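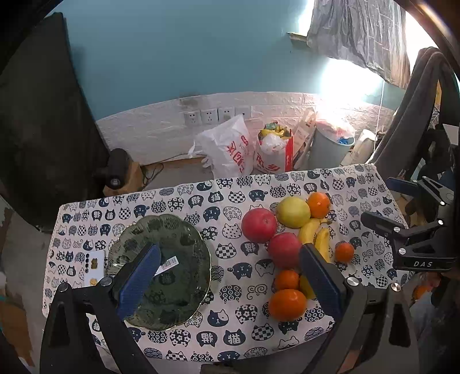

Figure 4.1. Fruit, a green glass plate and two hand-held grippers on the cat-print cloth.

Apr 13, 2026
By Noémie Collet

Chapter 4
Teaching by Doing: Hand-Held Grippers and the Fruit Table

If you have ever tried to tell someone over the phone how to peel an orange, you already know the trouble this chapter is about. You can say "dig your thumb in near the top," and the person on the other end will dig a thumb in somewhere, and then there will be a long silence and possibly some juice. Hands know a great deal that mouths are bad at passing along. For many years people who worked with robots tried to get around this by writing the instructions down more and more carefully, and in Chapter 3 we saw how far that carried them (quite far with boxes, much less far with anything that grew on a tree).

The method we turn to now starts from the other end. A person picks up a gripper, one in each hand if the job calls for two, and simply does the work. The gripper has the same kind of fingers the robot will have later on, and it carries a camera, so what gets recorded is the job as seen from just behind the fingertips. One run through the job, from reaching out to letting go, is called a demonstration. A pile of demonstrations is what the robot's program learns from, and most of this chapter is really about what makes a good pile.

I will lean on one study throughout, partly for the selfish reason that I sat in on a good deal of it. Imre Antal and Inès Millet ran it in Claltdale under the name Makokha, and their question was a plain one: if you want a robot to move fruit to a plate or a bowl without bruising it, does it help more to collect many demonstrations of one neat layout, or fewer demonstrations of many untidy ones? They collected 80 demonstrations for each side of the comparison, so that neither side could win just by being bigger.

The untidy side is the one I remember best. Between runs Inès would shift things a little — turn a pear, swap the dish, push the oranges closer together than seemed kind — and then Imre would start over as if he had never met the table before. He found that harder than it sounds. After a while your hands want to do the thing they did last time, and a good demonstrator has to keep noticing the fruit that is there now.

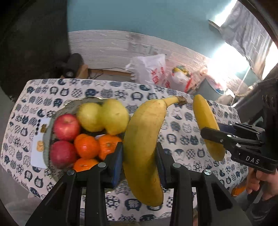 Bananas deserve a word to themselves, and they will turn up again in the exercises. An apple is much the same whichever side you come at it from, and if your fingers close a bit too high or too low the apple forgives you. A banana is long and curved and has a soft middle, so where you take hold matters, and so does the angle of your wrist when you do. In the two-handed part of the study, each hand had its own gripper and its own job, and the program had to learn the two together. Learning them apart and then hoping they would get along was tried in November by Ketill Kjærgaard, a patient man, and I will describe his results in Section 4.5.

Now for the result itself. On layouts the robot had seen before, the two sides were close: the neat set got the fruit to its place in 90 percent of trials, and the varied set did very slightly worse. When the layouts were new, the neat set fell off badly and the varied set hardly changed. You may feel you could have guessed that, and perhaps you could. What surprised us was how little variety was needed. Most of the gain had arrived after some 8 different layouts, and the later ones added only a trickle.

Please hold that result loosely for now. It comes from one table and one small group of demonstrators, and when Valentin Coste repeated the work at Jestow with different people the trickle was rather more than a trickle. We will put the two studies side by side in Section 4.6, where the differences in how people move turn out to matter a good deal.

Before then we need some groundwork. Section 4.1 goes over how a demonstration is recorded and how the opening of the fingers is kept in step with the pictures. It is a slow section, I admit, and I would ask you to read it with a pencil — nearly every mistake my own students make later on can be traced back to a clock that was off by a little.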